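A weekend at the Allholm cards

Thursday, April 28, 2022

I promised a few of you I'd write up my trip to the Allholm spring poker weekend, and then I put it off, and then I had a cold, and now the details are going a bit soft at the edges. So I'm getting it down tonight with a pot of tea before I forget which hand came before which.

For those who are new to the blog (hello!), I play small tournaments, mostly in Sedport, mostly on weeknights, and mostly badly between the second and third break. Allholm is the one I save up for. The buy-in this year was £100, which is more than I'd normally put down on a game of cards, but I'd been dropping pound coins into a biscuit tin since October and the tin was full, so off I went on the early train with sandwiches and my lucky cardigan.

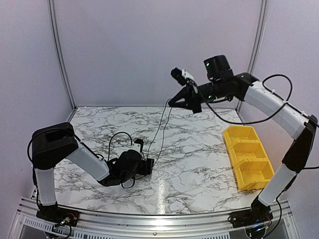 Day one, or how to sit still for six hours

The first session started late, as it always does, and I drew a seat with my back to the door. I don't like that seat. There's a draught, and every time somebody comes in you want to turn round and see who it is, and then you miss a bet. Still, it was a friendly lot. A retired couple had been put at the same table by the draw and spent the whole afternoon pretending not to be married, which made the rest of us very happy.

I played hardly anything for the first two levels. My cards were dreadful, all nines and threes and the odd lonely queen, and I folded so often that the lad on my left started offering me crisps out of pity. Then, just before the tea break, I picked up a pair of jacks, raised, got one caller, and saw a flop of jack, seven, four. I'm afraid I went bright pink. I always do! I pulled my cardigan up to my chin and checked, which I hoped looked weak and probably looked like a woman with a fever. He bet anyway. I called, he bet again, I raised, and after a very long think he put the lot in with ace-seven. That hand kept me in the tournament until the Sunday.

By the close I had 2,997 worth of chips more than I'd started with, once I'd scribbled it all out on the back of my train ticket. I'd have liked the extra three, but there we are.

The evening was fish and chips on the harbour wall and an early night, or at least that was the idea. I lay awake going over a pair of tens I'd thrown away in the second level, and I still don't know whether I was right.

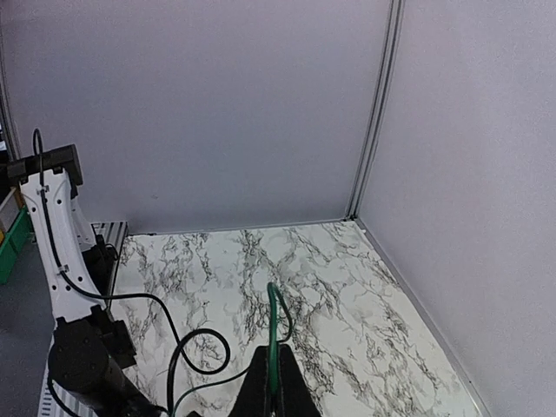 Sunday began much better than I had any right to expect. I won a couple of small pots without showing my cards, and I stole the blinds twice from the same poor man, who sighed so heavily both times that I nearly gave them back. I've been trying to be braver about that sort of thing, and the notebook I keep says so in capital letters on the inside cover. One thing I did learn is how much I depend on a plain green cloth. Picture playing on a white marble pattern with dark grey veins wandering all over it, like that tabletop, and trying to find your own small stack at a glance. I'd be raising with somebody else's chips within the hour. So I shall stop grumbling about the worn patches on the felt at Sedport.

The end, when it came, was ordinary. There were 4 of us left at my table and they were about to move us when I looked down at ace-king. I'd been waiting all morning for it. I pushed my chips in, the big blind called with a pair of eights, and no ace or king turned up. I said "well played" and very nearly meant it, and then I went and had a large slice of coffee cake.

A few of you have asked about what I read and practise with, so quickly: I've been working through the Noguchi workbook, a chapter a week, with a pencil. The section on playing from the blinds is hard going but worth it. I also tried the Voson practice app on the train home and played 745 hands of it over the following fortnight, and I think it's making me quicker at working out the pot, though it does encourage me to call too much.

The next one for me is the usual Wednesday game at Sedport, where the coffee is worse but I can walk home. I'm going to try to play those tens differently if they come round again. If you were at Allholm and recognise yourself as the gentleman with the ace-seven, do leave a comment, and thank you for the lift to the station.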